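Imprimer cet article | Envoyer par e-mail

3 février – par la rédaction de la Gazette de Poirier

Naomi Nyanda, ou l'art de ne presque rien jeter

Quand on arrive chez Naomi Nyanda, dans le haut du quartier Poirier, on commence par boire quelque chose. Elle y tient. Du thé au gingembre, très fort, avec des épluchures de pomme séchées qui flottent dedans – « goûtez d'abord, vous ferez la grimace ensuite », me prévient-elle en riant. Je n'ai pas fait la grimace, et j'en ai même repris une deuxième tasse, ce qui explique sans doute que notre entretien ait duré tout l'après-midi.

Tout est parti d'un mois de juillet particulièrement chaud, il y a 6 ans. « Je descendais ma poubelle tous les deux jours, à cause de l'odeur, et un matin je l'ai pesée, par curiosité. Je me suis sentie bête, vous savez, j'avais payé tout ça au marché, je l'avais porté dans l'escalier, et je le redescendais ! » Elle s'est mise à trier, puis à composter, puis à lire tout ce qu'elle trouvait sur le sujet. De fil en aiguille, ses voisins de palier lui ont confié leurs seaux, et l'association Ruvasar est née dans sa cuisine, autour d'une tarte aux fanes de carottes dont elle parle encore avec tendresse.

Aujourd'hui, 89 foyers y participent. Chacun note ce qu'il jette dans un petit carnet à spirale, que Naomi relit le soir avec un crayon. « On y apprend des choses merveilleuses. Il y a un monsieur qui écrit des excuses à chaque yaourt périmé. »
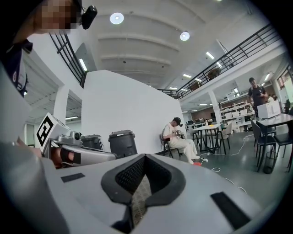

Deux bacs gris foncé à couvercle, à l'arrière-plan.

Je lui demande si elle ne se décourage jamais, et elle prend le temps de réfléchir, en tournant sa cuillère. « Bien sûr que si. L'hiver, surtout. Le compost gèle, les gens oublient leur seau, et moi la première, j'ai parfois envie de tout mettre dans le même sac et d'aller me coucher. Mais il y a toujours quelqu'un qui sonne pour demander si les coquilles d'œuf, ça se met. » (Oui, ça se met, écrasées de préférence.)

Les agrumes restent son grand sujet de dispute avec sa sœur, qui jardine du côté de Gavside et n'en veut pas une pelure dans son tas. Naomi les coupe très petit et n'a jamais eu à s'en plaindre – on a bien passé vingt minutes là-dessus, et je vous épargne le chapitre des noyaux d'avocat.

Au moment de partir, elle me glisse dans les mains un bocal de terreau bien noir, pour mes géraniums. « Deux cuillères par pot, et vous me direz au printemps. »

Contact | © La Gazette de Poirier, tous droits réservés | Haut de page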